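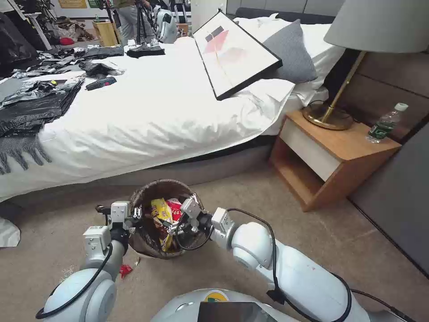

*3 minute read*

# Against the Bedroom Bin

I have come round to the view that a bin in the bedroom is a confession. The kitchen bin has work to do. The bathroom bin is a grim necessity. The one beside the bed exists so that a grown adult can eat crisps lying down and not have to face the stairs afterwards.

We try to hide this by making it pretty. You would never put a swing-top next to a padded headboard, so you buy something woven, in a brown that suggests a country hotel, and for one afternoon in November it looks marvellous. Then a yellow crisp bag goes in and stands bolt upright in the middle like a guest who has arrived too early. A red-and-white wrapper joins it. A smaller one misses and settles on the carpet, among the crumbs.

Beige carpet, I should add, is the other half of the problem. It was sold to the nation as forgiving. It forgives sand, possibly, and other pieces of beige carpet.

My friend Bronwyn Rutherford holds that a wicker bin is fine so long as you line it. I have tried lining it. The liner sags, the wrappers slide down between bag and basket, and you end up with two bins, one of which can't be lifted out. The weave keeps its own supply of crumbs whatever you do. Tip it over the kitchen bin and slap the bottom, and it will let go of most of them. The rest you will meet later, in socks.

The real trouble is that a bin gives permission. Once a bedroom will accept a crisp packet, it will accept anything. The bed fills up with black and silver plastic bags. A cordless drill is lying on the white duvet, because there is a picture that wants hanging, and the picture is lying there too, a tasteful pink and white abstract, propped at the angle of somebody reading in bed. Meanwhile the nightstand, with its brass lamp and its perfectly good shelf, stands by looking like the only one who read the invitation.

Pei-shan Leung, who shares a wall with me and has opinions through it, says the answer is to empty the thing every night. Anyone with the character to do that would be eating their crisps at a table.

So mine is going on the landing, 14 steps from the pillow. I expect to eat just as many crisps and to become very good at folding the packets into tiny squares and leaving them under the lamp.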